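Budgeting for a Bench Robot in a Small Workshop

The arm is the easy part of the budget. You get one price from the seller, you write it down, and then the rest of the list starts. These tips cover the things I left off my first list.

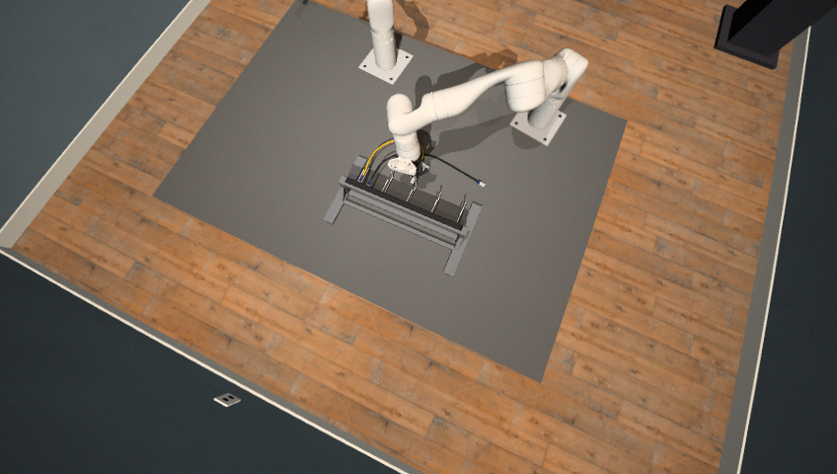

Dana Kessel
Workshop and Tools Editor

Start with the floor. Mark the full reach of the arm with tape before you order, then add space to walk past it. With two arms, tape both circles and look at where they overlap. My shop in Usthorpe lost 40 inches of bench to this, and a cabinet had to move.

Next, price the small stuff as its own line. Cables, connectors, mounting plates and bolts came to $263 on my first setup. Buy cables in two colors and a little longer than you think you need. Leave slack at every joint that bends. 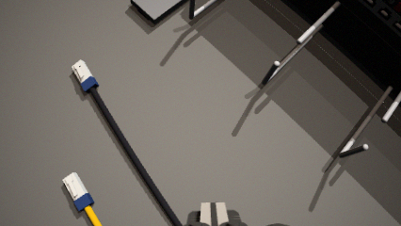 Black and yellow cables, one color per run.

Get quotes from at least two dealers and ask each one for the same list. Golton quoted me $1,006 for a used gripper with its mount. Fomley was lower, but shipping was extra and the mount was sold separately. Ask these before you pay:

Is the controller included?
Who pays for return shipping?
How long are spare fingers kept in stock?
Does the software need a yearly fee?

Keep over 10 percent of the total back for changes. You will want a different stand or a second fixture once the work starts.
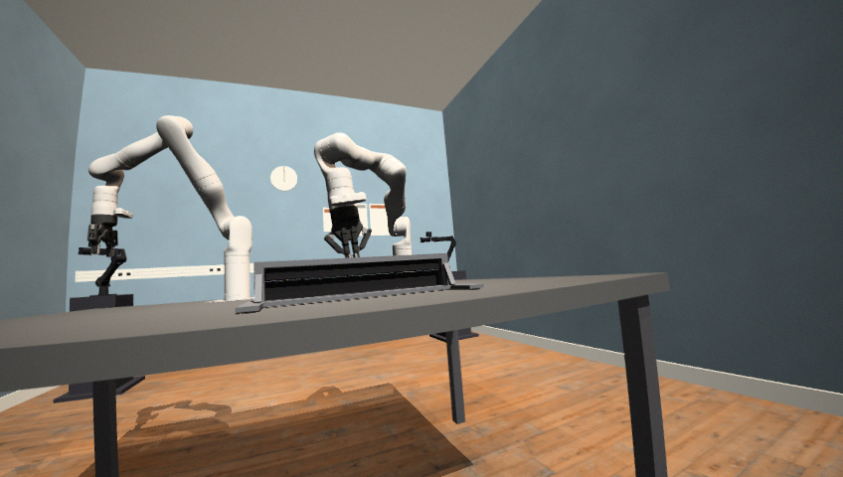 A table is worth more of the budget than most people give it. Light folding tables shake when an arm stops short, and the part ends up in the wrong spot. Look for a thick top and solid legs, and check that the bases will fit behind it if you want the top clear for work. Two arms set up that way leave the middle open for a long box or tray, with room at the ends for small stands. I bought my table secondhand from Oltmanns and spent the savings on a better base plate.

Plan the outlets last, after the table is in its final place. Measure from the wall to the controller along the path the cord will take, and write that number on the order sheet next to the cord.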